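Hadholm opens its spring table setting weekend to all
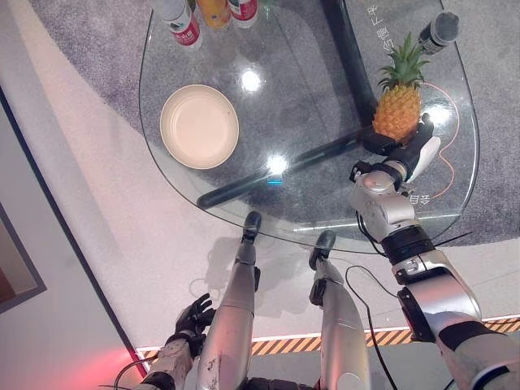
A cream plate and a whole pineapple at the glass table.

HADHOLM, Saturday, April 30, 2022. Diswood is so pleased to invite neighbors, families and anyone who loves a good long lunch to its table setting weekend, which has grown and grown since we first dreamed it up in February!

Guests can try out 20 tables, glass ones among them, with plates, drinks and fresh fruit to arrange however they like. "Come and move things around, and stay as long as you please," said Deolinda Nogueira, who runs the showroom.

Doors open at 8. Admission is free, and children are very welcome.

Press contact: Mafalda Serrano, Diswood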